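Looking after a pale wooden table: what I'd bother with and what I wouldn't

Most advice on pale wood is written by people with something to sell you. I've had the same table through two house moves and have tried more of it than I should have.

Oils first. Plukero table oil promises a "renewed" surface in 30 minutes. Mine looked much the same after two coats, only stickier, and it smelt of putty until March. If your table has a factory finish, the oil mostly sits on top. Drip some water on a hidden corner. If it beads, leave the oil in the shop.

Sprays are worse. They leave a film, the film holds dust, and you end up buying more spray. A wrung-out cloth with a drop of washing-up liquid does the job. Wipe along the grain, then dry it straight away.

Then there's the idea that you should never put anything on bare wood without felt or cork under it. For a hot pan or a plant pot, yes. For something soft and grey left lying on the top, I can't see the harm. 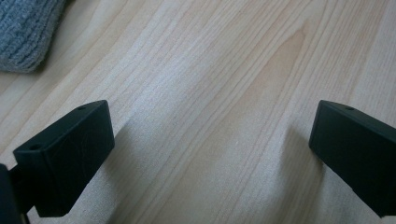
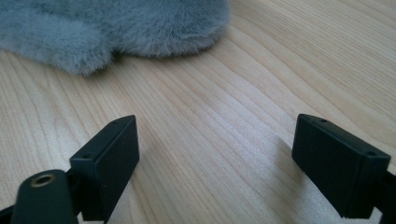 What I would watch is dye. Dark textiles that have been rained on can mark a light surface, so hang them up first. Shift cloths and runners every so often too, as wood left in daylight changes colour and you get a patch where the cover was.

Sheen tells you very little. Go by touch: run a dry hand over it, and if it drags, it wants washing.

Scratches: I was told 2000 grit paper would lift them out. It dulled a spot the size of a coin and the scratch is still there. The wax sticks from Weser were better, provided you go a shade lighter than you think and rub for longer than the 15 seconds on the packet.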